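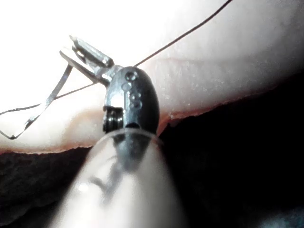
March, afternoon. Went back to the suture practice pieces with the dark thread, the same reel as last time, labeled Briler, lot 454. The aim today was only to sort out how much tail to leave before the first throw. A thin dark strand like this is easy to follow as long as there is something pale behind it, and the curved silver wire is easier still, so I am keeping the light backing for the next batch and putting the gray one back in the drawer.

Cut lengths at 309 mm to start. Too long. The tail kept wandering back over the pad and I spent more time moving it aside than tying. Dropped to 157 mm and that was better for single knots, a bit short for anything running. Will try something between the two next time and write it down properly.

Pads: the Hestell ones hold an edge well but tear if the bite is shallow. The Plululeck ones are softer and close up after the needle. I used 5 Hestell and left the Plululeck box sealed. Elīna Rozīte wants a few of those for the Kazlauskienė course, so please ask her before opening it.

Bites were uneven on the first pad, wider on the left side than the right. Marked the second pad with pencil dots first and the spacing came out closer. The dots smudge when you lean on them. Try the fine pen.

To do: order thread, same gauge. Empty the sharps tub. Find out who has the good scissors.

Stopped at 4:40. Pads are in the tray by the sink, dated on the back.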